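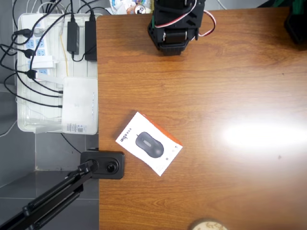

A boxed computer mouse on a wooden desk.

Subject: Re: Ward boundary hearing and the Hasto precinct
Date: July 19, 2018
To: Balaskas County precinct discussion list

Replying to the whole list, as two other people wrote to me privately with the same question.

> I went through the notice for the boundary hearing and could not
> tell whether the Hasto precinct is being moved into the second
> ward or split between the second and third. The map in the packet
> shows one line and the text says something else. Does anyone know
> which one the county commission will vote on? Also, is it true
> that the polling place at the Pusov Road school is closing? I have
> neighbors who do not drive and they are worried about it.

The text controls. I called the county clerk's office to make sure. The map in the packet is from the first draft, and it was not replaced when the proposal changed. Under the version going to a vote, Hasto is split. Everything north of the creek stays in the third ward, and everything south of it goes to the second. The clerk's office said a corrected map will be posted before the hearing, but I would not wait for it if you plan to send in written comments.

On the numbers, the split moves 186 registered voters from the third ward to the second. The earlier draft would have moved the whole precinct, a bit over three times as many people. That is why some of the older emails on this list sound more alarmed than the current proposal calls for. If you are forwarding those emails to anyone, please add a note that they describe the first draft.

The polling place is a separate matter and I think it matters more. Nothing in the boundary proposal closes the Pusov Road school. What happened is that the school district told the county it may not have the gym available in November, due to floor work. The county then listed the Broltis town hall as a backup site. The backup was mentioned in the same packet, on the second to last page, and people read the two things together.

Broltis town hall is a poor choice in my opinion. It has parking for maybe a third of the cars we get at the school, there is no sidewalk for the last stretch, and the main room holds 100 people by the fire marshal's sign. In the last general election we had a line out the door at the school before work and again after five, and the gym is a lot bigger than that room. The side entrance has a ramp, but it is locked on most days and somebody from the town would have to be there to open it.

For people who do not drive, an absentee ballot is the simplest answer. You do not need to give a reason in this county. The form is at the clerk's counter and at the library, and it can be mailed in. The clerk will also send up to five forms to one person if you want to hand them out on your street - ask at the counter, it is not on the website.

What would help at the hearing:

Written comments that say plainly whether you are writing about the ward line or the polling place. Last time they were all put in one folder, and the commission treated them as one topic.

Your precinct and street on anything you send. 138 comments came in on the road bond and a good number were set aside for having no address.

If you speak, you get two minutes. Sign-up is at the door and closes when the meeting opens.

I am against splitting Hasto and will say so. The creek looks like a neat line on paper, but the two halves share a fire hall, a water district and the school, and I do not see what is gained by giving them different commissioners. Others on this list feel differently and I have no problem with that. The vote can be put off to December if the commission wants another round of comments, and I plan to ask for that too.

One correction to my own message from last month. I wrote that the commission needed four votes to change a ward line. It needs three.

I have a paper copy of the full packet if anyone wants to borrow it. It is long and the page numbers start over twice.

--
To leave this list, send a blank message with "unsubscribe" in the subject line.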